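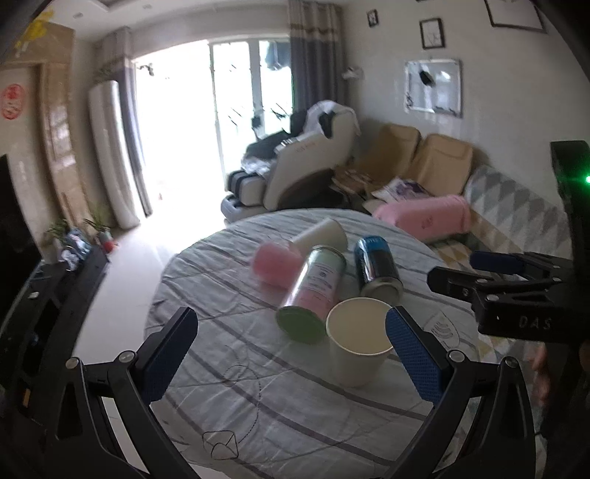
Protokoll der Zusammenkunft des Technikkreises Clomholm
Freitag, 20. Februar 2026
Thema: Besuch der Firma Torner mit Vorführung des Handgreifers

TOP 1 Begrüßung
Die Vorsitzende begrüßt alle Anwesenden sehr herzlich und freut sich, dass trotz des Schneeregens so viele gekommen sind, darunter auch 3 neue Gesichter, denen wir hoffentlich noch oft begegnen. Besonders begrüßt wird der Besuch der Firma Torner, der sich eigens für uns den Nachmittag freigehalten hat. Das Protokoll der letzten Sitzung wird ohne Änderungen angenommen. Die Tagesordnung bleibt, wie sie ist, nur der Kassenstand rückt ans Ende, damit für die Vorführung genug Zeit bleibt.

TOP 2 Vorführung
Die Gäste stellen ihr Vorhaben mit dem Namen Prakis vor. Es geht darum, alltägliche Handgriffe am Tisch mit einem Greifer auszuführen, den ein Mensch selbst in der Hand führt, und die Aufnahmen davon später für das Anlernen von Robotern zu nutzen. Geübt wird mit Bechern und Dosen, also mit Dingen, die jeder von uns zu Hause hat, und gerade das hat vielen im Kreis gut gefallen. Eine Übungsreihe umfasst nach Auskunft der Gäste 60 Durchgänge; insgesamt liegen bisher 151 Durchgänge vor.

Es wurde lebhaft nachgefragt, und die Gäste haben sich für jede Frage viel Zeit genommen. Ein Mitglied wollte wissen, ob ein Pappbecher nicht zerdrückt wird, wenn man beherzt zugreift. Das komme vor, hieß es, und man bekomme mit der Zeit ein Gefühl dafür, wie weit die Finger zugehen dürfen. Auf die Frage nach glatten Dosen wurde auf die geriffelten Polster an den Fingerspitzen verwiesen. Ein weiteres Mitglied regte an, es doch auch einmal mit einem Eierbecher zu versuchen (samt Ei!), was gern mitgenommen wurde. 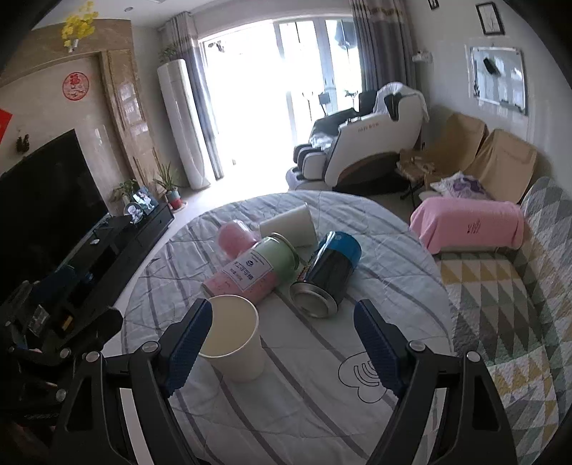 Greifer mit weit geöffneten Fingern am runden Tisch, davor Becher und Dosen.

TOP 3 Aussprache
Die Meinungen gingen freundlich auseinander. Einige sähen solche Technik gern bald in der häuslichen Pflege, andere möchten ihren Tisch doch lieber selbst abräumen, solange es geht. Einig war man sich, dass das Thema einen zweiten Termin verdient. Die Gäste boten an, im März wiederzukommen und dann auch über die Zusammenarbeit mit der Werkstatt Ñahui zu berichten, von der heute nur am Rande die Rede war.
Beschluss: Die Einladung wird ausgesprochen, bei 2 Enthaltungen angenommen.

TOP 4 Kassenstand und Verschiedenes
Der Kassenstand wird zur Kenntnis genommen. Für den nächsten Termin wird noch Kuchen gesucht, gern auch etwas ohne Nüsse. Wer mit dem Auto kommt, möge bitte die Einfahrt der Nachbarn freihalten. Die Liste für Fahrgemeinschaften geht mit diesem Protokoll noch einmal an alle.

Die Vorsitzende dankt den Gästen von Herzen und schließt die Sitzung.

Für das Protokoll: die Schriftführung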